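Ticket 762: Household count form rejects some addresses in Bruvthorpe
Product: Onu census intake, hosted by Prokell
Status: Closed, with a workaround I'm not proud of
Severity: Started as Low. Went up after the city council meeting.

Problem as reported

Residents on the north side of Bruvthorpe can't finish the online household form. They get through the names, the ages and the question about who slept where on count night, and then the last page says "This address is outside the count area." The address is inside the count area. The address is, in one case, city hall.

The form went live in October. The first complaint was logged as "user error" and closed. So were the next few. By the time it landed on my desk, 471 households had been turned away, and a council member had read the error message aloud at a public meeting, twice, the second time slowly.

What I tried first

Cleared the cache. Someone always asks whether the cache was cleared, so I like to have it over with. No change.

Tried the form in three browsers, using the city hall address. Rejected in all three. Tried it on a phone. Rejected, but in larger type.

Checked the address file that the city sent to Prokell. City hall is in it, spelled correctly, with the right ward. Loaded the same file into the test copy of Onu and the form went through on the first attempt. The test copy works beautifully and always has. I have suggested we hold the census there.

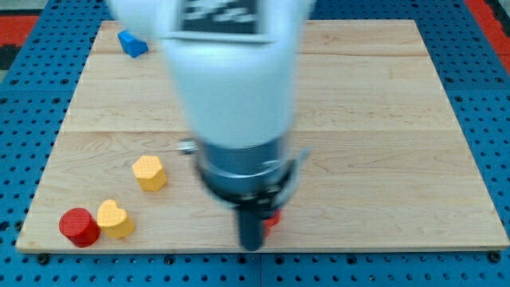 Filed by the Onu support desk, second line
Last updated 23 November 2025

What was different

The live copy doesn't read the address file directly. It reads the ward boundaries, works out which ward an address falls in, and then checks that the answer matches the file. The test copy skips that step. A comment in the settings says the step was turned off in testing "for now," with no date on it.

So I pulled the boundaries. The live copy was using the old ward map, from before the council redrew the lines and gave itself an extra ward on the north side. Every rejected address is in the new ward. As far as the form was concerned, that ward did not exist and neither did anyone living in it, which may explain the tone of some of the emails.

The new map had been uploaded on time. It was sitting in the import folder under the name "Stoltasach final," next to "Stoltasach final 2" and "Stoltasach final USE THIS." Stoltasach is the mapping tool the city uses. The importer takes the first file in alphabetical order and ignores the rest. The first file was called "Backup old."

Fix

1. Moved "Backup old" out of the import folder.
2. Asked the city clerk's office which of the three remaining files was the real one. Was told "the final one."
3. Asked again, by phone. It was "final 2."
4. Removed the other two and ran the import.
5. Ran the rejected addresses through the live form. All but 18 passed.

The 18 are on a street that the new map draws straight down the middle, with the odd numbers in one ward and the even numbers in the other. Onu can't split a street by side. It picks a ward for the whole street and then argues with the address file about it. I've added those addresses by hand to the exceptions list, which holds up to 1,000 entries and was built for houseboats.

Still open

The importer should refuse to run when it finds more than one map. Sent to Prokell as a feature request. They replied that it is working as designed – I don't doubt it.

The error message needs new wording. The council has asked to see a draft before it goes live, and has put it on the agenda after parking.

Residents who were turned away have to start the form over, as partial answers weren't saved. Letters go out from the city, not from us. Please send any calls about the letters to the clerk's office, and any calls from the clerk's office to me.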